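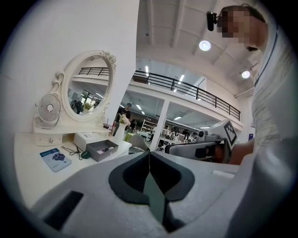

The white vanity, oval mirror and desk fan, with the mezzanine behind.

July 6, 2024
Posted by Imelda Castillo

Search listings
Keyword or suburb
Go

Casual vanity tidiers wanted — Kistetti

Do you put the lid back on things? Do other people's bedside tables keep you up at night? Kistetti is looking for patient adults to tidy a dressing table, let us mess it up again, and then tidy it once more with a straight face.

The work centres on a white vanity with a carved mirror grander than anything most of us own at home. You'll sort the sort of stuff that collects on such a surface: booklets, cables, little boxes, small pink items of uncertain purpose. There's a vase of white flowers at one end, and we would like it to stay upright.

Shifts are four hours with a proper tea break. Pay is $700 for a block of five shifts, paid the week after you finish. Blocks start in August and most people do two before they begin rearranging the kitchen at home and their families step in.

You will need:
- two steady hands and comfortable shoes, as you'll be standing
- the right to work in Australia
- a tolerance for doing the same drawer again
- no strong feelings about where a fan should go (or the ability to keep them to yourself)

No experience required. Former retail staff do very well. Interior stylists are welcome but should know that the look has already been decided, and the colour is white.

The building is one big open space, so expect company and a bit of noise. Street parking is a matter of luck — the bus is better.

To apply, send a few lines about yourself and the worst drawer in your house to Arne Gerlach at Kistetti, quoting reference 2296. Photos of the drawer are optional but will be passed around the office. Arne replies to everyone, usually within a week.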